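主题：Re: 要不要给客房做“安睡认证”（回 Sushil，兼回 Lensa）
发件人：Tùng Phí
日期：2022年12月11日
列表：小客栈经营者通信

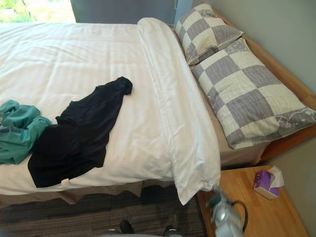
铺好的床：浅条纹白被，床头两只格子枕头。

各位好：

Sushil 的信我看了两遍，Jendon 的那份报告也从头读到尾，连附录都读了。先把结论放在前面，免得有人没耐心看完：我不会交这笔钱，也不赞成以列表的名义去谈团购价。谁想自己去做，当然是各家自己的事，我没有意见。下面是理由，有点长。

Sushil Rana 写道：

> 大家好，上次通话里说到的 Jendon 安睡认证，我把材料整理了一下，供没参加的人参考。
>
> Jendon 从2009年开始做酒店咨询，这两年把业务往小客栈这边放。认证的内容有床垫、枕头、遮光、噪音、夜间照明，还有一份给前台的问答话术。他们派人来看一次，交一份改进清单，改完以后拍照上传，审核通过就可以在 Fontes 的房源页上挂一个小标。第一年的费用按房间数算，第二年起是年费。
>
> 他们给我看了一份研究，样本是54家客栈，认证之后半年里“睡得好”的评价明显上升，平均分也涨了。另外他们分析了1013条住客评论，提到睡眠的评论比提到早餐的还多。
>
> 我知道有人对这类东西有看法。可我们几家离主路近，住客抱怨吵是常事，要是有专业的人来给个说法，总比自己瞎琢磨好。而且如果 Sidgate 这边能有六七家一起报，Jendon 愿意给折扣。
>
> 还有一点，认证里推荐用 Mendum 的床垫，说是合作价。我家的床垫反正也该换了。
>
> 请大家这几天说说意见，尤其是想参加的，回信告诉我房间数。
>
> Sushil

逐条说。

> 样本是54家客栈，认证之后半年里“睡得好”的评价明显上升

我想先问的是，这54家是怎么来的。报告正文里只说“参与项目的客栈”，附录第二页的小字里写了筛选条件：完成全部改进项目，并且在认证后连续营业满半年。也就是说，报了名没改完的不算，改完以后觉得不值、中途退出的不算，淡季关门的也不算。一共有多少家报过名，整份报告里找不到。我写信去问过，对方回信很客气，说这个数字“不在本次研究范围内”。

各位想想，要是我们这个列表里只统计坚持写了五年以上博客的客栈，大概也会得出“写博客能让生意长久”的结论。留到最后的总是那些本来就过得去的。

再说时间。所谓“认证之前”，取的是冬天的评论；“认证之后”，取的是从春天到七月。做过这一行的都知道冬天的住客跟七月的住客不是同一拨人。冬天来我这里的多半是出差的，晚上十点进门，早上六点走，评论写两句，一句是暖气响，一句是热水慢。七月来的是度假的，白天走了一天山路，晚上喝两杯，躺在门板上也睡得着，第二天给满分。我没做任何认证，夏天的分数也年年比冬天高，翻翻后台就看得到。你们几位的后台想必也差不多。

要排除季节，办法很简单：拿今年七月跟去年七月比，或者找一批没认证的客栈做对照，同样的月份，同样的地段。Jendon 手上有 Fontes 的数据接口，做这个对照不费什么事。他们没有做，或者做了没有放进来。

> 平均分也涨了

涨了多少？正文里的图纵轴从四点六开始画，到四点八结束，看上去像爬山。换成从零开始画，两根柱子一样高。我不是说小分差不重要，Fontes 的排序确实会因为零点一的差别把人往后挪一页，这点苦头我吃过。可是样本只有这么几十家，每家半年里的评论有多有少，零点一的上下浮动，我家光靠运气就能浮出来。今年春天连着来了两拨带孩子的客人，孩子半夜哭，隔壁房间给了我三星，那个月的分数就难看得很。下个月没有孩子，分数又回去了。我什么也没改。

这就说到我最在意的一点。什么样的客栈会去找睡眠顾问？多半是刚刚挨了几条差评的。人在最倒霉的时候去求医，过一阵子不管吃没吃药，总会比最倒霉的时候好一点。我奶奶的膏药就是这么出名的，贴上三天，扭伤的脚好了，不贴也是三天。报告里“改善最显著”的那几家，附录的表上恰好是起点最低的几家。作者把这一点写成了优点，说“基础越弱，收益越大”。

> 他们分析了1013条住客评论，提到睡眠的评论比提到早餐的还多

这个我认真核对过，因为听上去很像回事。分析方法是关键词匹配，词表在附录最后一页。跟睡眠有关的词有“睡”“床”“安静”“吵”“晚上”“夜”“休息”“房间舒服”。跟早餐有关的词只有一个，就是“早餐”。

“晚上老板还帮我们叫了车”，算睡眠。“两晚”里的“晚”字倒是不算，“住了两个晚上”就算。“面包很好吃，咖啡续了三次”，不算早餐。照这个数法，我可以保证任何一个题目都能赢过早餐，只要词表由我来写。

我自己拿了家里的224条老评论，一条一条读，没有用什么软件，花了两个雨天的下午。真正在说睡得好不好的，比我预想的少。里面多数说的是声音：街上的声音、水管的声音、楼上的脚步声。说床垫的有几条，一半嫌硬，一半嫌软，同一张床。说枕头的也有，意见也是两头都有。说遮光的很少。这是我一家的情况，推不到别家去，我也不打算推。只是提醒一下，这种事自己动手读一读，用不着先付顾问费。

> 我们几家离主路近，住客抱怨吵是常事

Sushil 说的这个是真问题，我不想轻飘飘地带过去。可我看了认证的噪音部分，内容是这样的：现场用手机应用测一次分贝，白天测；建议在房间里放耳塞；建议在前台话术里提前告知“本店位于交通便利地段”。窗户的事一个字没有。

我懂为什么没有。换窗户贵，写进清单，很多家就改不完，改不完就拿不到标，拿不到标就不续费。耳塞便宜，人人做得到。从他们的生意来讲，清单上全是做得到的事才好。从住客来讲，卡车照样从窗底下过。

Abdul-Rahman Owusu 前年把临街两间的窗换成了双层，又给窗框补了密封条，他在列表里写过，去翻存档就有，连哪家做的、返工了几次都写了。他自己说换完以后抱怨少了，又马上补一句，那一年路上也限了重型车，所以分不清是哪样起的作用。我觉得这一句比 Jendon 整份报告都值钱。他有一家客栈的数据，知道自己不知道什么。

顺便说密封条。我家朝北那间只补了密封条，没换玻璃，材料费还不够请人吃一顿饭。补完以后我自己在里面睡了几夜，觉得安静了些。我也知道是我自己贴的条，自己当然觉得安静。后来让我小舅子去睡，没告诉他哪间补过，他说两间一样吵。小舅子这个人打雷也不醒，所以这个测试作废。

> 认证里推荐用 Mendum 的床垫，说是合作价

我去问了价。合作价比 Mendum 自己网站上的标价低，这没错。可是跟同城卖家具的那家给我的价比，贵出一截。标价定得高一点，再打个折，就叫合作价，我们自己在淡季也是这么写促销的，谁也别装不懂。

至于床垫本身，我没睡过，不评价好坏。我想说的是，认证机构推荐床垫，又按“是否使用推荐产品或同等产品”打分，什么叫“同等”由他们来认定。我问过现有的床垫算不算同等，对方让我先报名，报名以后审核员会告诉我。这个顺序我不喜欢。

报告里有没有披露 Jendon 从 Mendum 那边拿多少？没有。也许一分没拿，那就写一句一分没拿，也占不了多少版面。

Sushil 家的床垫该换，那就换，去家具店躺一躺，带个体重跟自己差得多的人一起去躺。这跟认证是两笔账，不要合在一起算，合在一起就总觉得反正要花。

下面回 Lensa 的那封短信。

Lensa Shiferaw 写道：

> 就算研究做得粗糙，小标总是有用的吧？住客看见有标，心里踏实，睡得也会好一点。安慰剂也是剂。而且别家有我们没有，看起来就像我们有问题。

这个说法我认真想过，比 Sushil 的理由难驳。

先说安慰剂。我承认有这个可能。人走进一间看着整齐的屋子，被子铺得平，灯光不刺眼，闻着没有怪味，心里就先松了半截，这半截跟填充物是羽绒还是化纤关系不大。但这种好处是房间给的，我们每天早上铺床的人给的。有没有标，住客进门的时候早就忘了。我问过十来位客人记不记得订房页上有什么小标，有一位说记得，记得的是“可带宠物”，我家不可带宠物。

再说“别家有我们没有”。眼下 Sidgate 没有一家有。Sushil 一组织，有了六七家，剩下的才显得没有。等到人人都有，小标就什么也说明不了，年费还要照交。前些年那个绿叶标就是这样过来的，列表里的老人应该还记得：第一年大家抢着挂，第三年没挂的反而要跟客人解释，第四年平台改版，绿叶没了，押金退了几个月才退回来。我抽屉里还有一块绿叶的门牌，金属的，很重，现在拿来压账单。

平台这边也有话要说。Fontes 到底给不给这个标排序上的好处，Jendon 的业务员口头说“有正面影响”，我请他写在邮件里，他写的是“有助于提升房源展示的整体吸引力”。这两句话差得远。Kristýna Oravec 以前在订房平台做过客服，她私下跟我说第三方的标一般只是展示，不进排序。她说的是她原来那家，不是 Fontes，所以也只能当个参考。谁有 Fontes 的正式说法，请贴到列表里来，贴原文，别贴转述。

我也说说认证里我觉得有道理的地方，省得有人说我逢事必反。

夜间照明那一页写得不错。走廊灯光从门缝漏进来，电视待机灯对着枕头，这些小事我们天天在里面走，看久了就看不见。我照着查了一遍，把一盏走廊灯换了位置，又在一间房的门底加了挡条。有没有用，我不知道，反正不费钱。

还有一条建议是主人自己每年在每间客房睡一夜。这个我双手赞成，而且早就有人这么做。我去年睡到三号房，才知道隔壁冲水的时候墙里像有人在倒豆子。开了五年，我一次也没听说过，因为客人不跟我说，客人写在评论里说“整体还行”。

枕头那一页就差点意思。要求每床提供软硬两种，另外备一份“枕头菜单”。备两种我没意见，本来很多家就是这样。菜单我实在做不出来。我们家一共五间房，客人拿着菜单下楼来点枕头，我从柜子里拿出来的还是那几个，彼此都尴尬。清洗也是问题，多一套就多洗一套，冬天晾不干，烘干机的电费大家心里有数。报告算收益的时候没有算洗衣。

说到成本，我把账列得很粗：第一年认证费，加上清单上的改动，加上审核那天空出来的房间（他们要求看空房，而且指定在上午），再加第二年起的年费。收益那一边，他们的算式是分数上升带来入住率上升，入住率上升乘以房价。这个算式里第一步没有证明，第二步用的是城市酒店的数据，第三步用的是旺季房价。三步都往好的方向取，最后得出“四个月回本”。我拿我家淡季的房价代进去，别的都不动，四个月就变成了一年多。再把第一步的涨幅减半，就回不了本。各位可以自己代，表格在报告附录里，公式没锁。

所以我的建议是这样，不同意的请直说：

先不要以列表的名义跟 Jendon 谈任何折扣。一谈就等于替他们做了一次推荐，列表里还有不少刚入行的，看见名字就会跟着报。

Sushil 如果还想往下走，请他们书面回答三件事：一共多少家报过名，同月份的对照数据有没有，跟 Mendum 之间有没有分成。他们答得清楚，我愿意改口，在这里公开改。

想对付噪音的，先去存档里找 Abdul-Rahman 那几封信。我家那种密封条剩了半卷，离得近的可以来拿，自己带剪刀，我的那把不知道借给谁了，至今没还。

对于愿意自己试一试的，我倒有个不花钱的办法。两间格局相近的房，一间改一样东西，只改一样，另一间不动，过一个季度再对换。每条评论原样抄下来，连“整体还行”也抄。要是有三四家都肯这么记，到明年冬天我们手上的东西也许还是说明不了什么，至少知道是谁记的、怎么记的、漏掉了哪些。我自己打算从遮光帘开始，五号房装，四号房不装。愿意一起记的回信给我，私信也行。

另外，上次有人问床裙要不要拆掉、打扫方便不方便，那个话题被认证的事盖过去了。我的意见是看吸尘器的头能不能伸进去，伸得进去就留着。这件事请另开一个主题说，不要接在这封后面，不然存档里又找不着了。

Tùng Phí

附：报告我不方便转发，封面上写了仅供收件人阅读。想看的自己去跟业务员要，留电话的时候想好，他们打得很勤。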